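Home Shop Classes FAQ Find Us
Search this site... Go

Questions I Get a Lot

I run a little yarn shop in Avstead, and these are the things people ask me by email, over the counter and once through a car window. If yours isn't on the list, write to me and I'll get back to you (evenings, usually, after the shop is shut).

Do I need to know how to knit before I take a class?

Nope! The beginner class is for people who have never held a needle. It runs for 4 sessions and you go home after the first one with a wobbly little square, which I hope you'll keep. If you already know the knit stitch but purling makes you want to throw things, come to the second session and skip the first. I'll take the price of the missed one off.

What should I bring?

Size 8 needles and one ball of light-colored wool. Please not black, and please not the fluffy stuff, however pretty it is. You can't see your stitches in it and neither can I. I keep loaner needles in the shop too, so don't go buying a whole set.

Can lefties come?

Yes, lots do. I knit right-handed but I teach it both ways, and I'll sit across from you so you can copy me like a mirror. Some lefties end up liking the right-handed way better and some don't. Try both before you decide.

How do I wash a wool sweater without ruining it?

Cool water, a squirt of gentle soap, and leave it alone for a bit. It's the rubbing and the sudden change from hot to cold that turn a sweater into something for a doll. Press the water out, roll the whole thing up in a towel, stand on the towel (my favorite part), then lay it flat somewhere out of the sun.

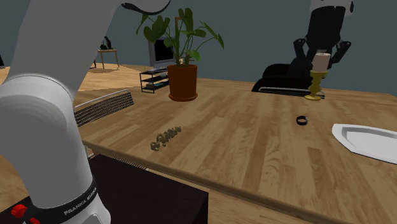 Turn it over once the top feels dry, and don't hang it up, even on a padded hanger. Wet wool is heavy and the shoulders will go all pointy. If you live in a damp house like mine it can take 3 days in January, so plan ahead if you want to wear it to something.

Do you carry Plustel yarn?

I do, the cotton and the sock weight. I dropped the chunky one after too many customers came back with pilling. If you loved it and want it anyway, I can order it in, but I need you to take the full bag.

What about Bolleven?

Only in the fall. It's a small mill and they dye when they dye. I put a note on the shop door when a box shows up, and it does go fast, so if you're after a certain color tell me early and I'll set it aside for 2 weeks.

Will you finish a project somebody else started?

Sometimes. Bring it in, with the pattern if you can find it, and any leftover yarn. I love doing these, but I'm slow, and I won't promise a date for a baby blanket because babies don't wait for me!

Can I return yarn?

Unwound, with the label on, any time. Once it's been wound into a cake it's yours, sorry.

Where do I park?

Behind the Bạch bakery, next door. Their customers get the front row, so please use the back one.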